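Datação por luminescência

Imprimir | Enviar por e-mail

A datação por luminescência é um conjunto de métodos usados para determinar há quanto tempo certos minerais, sobretudo o quartzo e o feldspato, receberam luz ou calor intenso pela última vez. Aplica-se a sedimentos, cerâmicas, tijolos e pedras queimadas. O método não depende da presença de matéria orgânica, o que permite empregá-lo em depósitos onde não há carvão nem ossos.

Princípio

Os minerais enterrados estão expostos a uma radiação fraca e contínua, proveniente do urânio, do tório e do potássio existentes no solo, com uma contribuição menor dos raios cósmicos. Essa radiação desloca elétrons, e uma parte deles fica retida em defeitos da rede cristalina. A quantidade de elétrons retidos cresce com o tempo, até um limite chamado saturação.

Quando o grão é aquecido ou iluminado, os elétrons são libertados e o mineral emite luz. A intensidade dessa emissão serve para calcular a dose acumulada. A idade obtém-se dividindo a dose acumulada, em grays, pela dose anual medida no local.

Variantes

Na termoluminescência (TL), a amostra é aquecida em laboratório. É a variante mais antiga e continua em uso para cerâmica e sílex queimado.

Na luminescência opticamente estimulada (LOE, ou OSL na sigla inglesa), usa-se luz azul ou verde, em geral sobre quartzo. Para o feldspato recorre-se ao infravermelho. A LOE data a última exposição dos grãos à luz solar e é comum no estudo de dunas, terraços fluviais e loess.

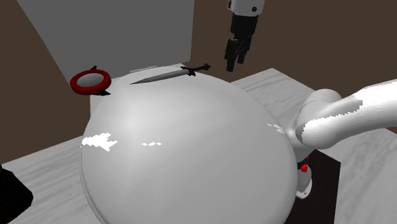 Coleta de amostras

As amostras de sedimento são retiradas com tubos opacos cravados no perfil e fechados nas duas pontas. A abertura é feita em câmara escura, sob luz vermelha ou laranja fraca. O material das extremidades é descartado para a medição da dose e pode servir à análise da radioatividade. Mede-se também o teor de água, que absorve parte da radiação e altera a dose anual.

Limitações

O principal erro nos sedimentos é o esvaziamento incompleto do sinal: grãos transportados em água turva podem não receber luz suficiente e indicam idades maiores que as reais. No feldspato ocorre a perda anômala de sinal, que produz o efeito contrário e exige correção. Raízes e animais escavadores podem misturar grãos de camadas diferentes.

Exemplo de aplicação

No terraço de Fledunness, o laboratório Jelínek mediu 129 alíquotas de quartzo, distribuídas por 9 amostras. A camada inferior forneceu uma idade de 27 mil anos. Em 4 das amostras a dispersão das doses foi elevada, e a medição foi repetida grão a grão.

Artigos relacionados

Datação por radiocarbono
Série do urânio
Ressonância de spin eletrônico
Terraço de Fledunness

Compartilhamentos: 27 | Comentários: 4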